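Hand-held grippers or headset teleop for a zip-opening task?

Asked in Robot Learning, Teaching by Demonstration

I'm fairly new to this so please be gentle! I've been asked to collect demonstrations for a bag task: steady the backpack, find the zip pull, open the front pocket, take one thing out. We're split on how to record it. Half of us want to hold the grippers in our own hands and just do the job, the other half want somebody in a headset driving the arms from across the room. My gut says hand-held, mostly because I can feel when the zip snags.

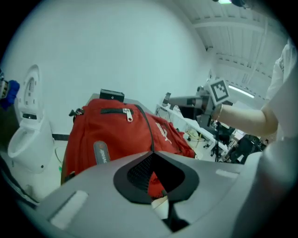
What bothers me is the slack fabric. On a hard box I'd have no worries at all, but the pocket moves every time you tug it, and I keep re-gripping without thinking. Do those little re-grips spoil the demonstration or should I leave them in? The target I've been given is 1000 episodes by the end of August and I'd hate to get to the end and find they're all rubbish.

Also, does it matter if every episode starts with the bag facing the same way?

Posted by hinesitz_newbie

Levente Lakatos
Leave the re-grips in. I did a very similar job at Barkero with rucksacks and I spent two weeks cutting out every fumble, and the robot we trained on it was hopeless the moment its first pinch missed — it had never seen anyone recover! Once I put the fumbles back it coped much better. What I would throw out is anything where you stop to chat or put the gripper down halfway.

On hand-held versus headset, I'd go hand-held for zips. With a headset I was painfully slow (24 decent episodes in a morning, and I was pleased with that), and I yanked things because I couldn't feel them. It's still worth recording a small batch by remote control on the real arm, though, so you find out early if you're asking for a wrist angle it can't reach. I did that at the very end, which was daft.

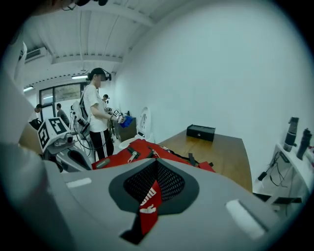
Page last changed: Thursday, 16:40

And yes, turn the bag! Every few episodes I'd spin it, flop it over, tuck the straps under, leave the straps out. Move to another surface now and then as well. If it always starts the same way up, that's the only way up the robot will know. Check your tracking after each batch too, while you can still redo it. I lost 80 episodes in one go because I kept turning my wrist and hiding the marker with my sleeve.

rattanakul_bits
Agree with the above except I'd aim for 2000 if it's soft stuff. 1000 was enough for us on cups but not on bags. Get more than one person to do them, everyone opens a zip differently.

zipfan
Can't you just tie a bigger loop on the zip pull? We did that on our Vornetix arm and it worked first time. Might be cheating, depends what your boss wants.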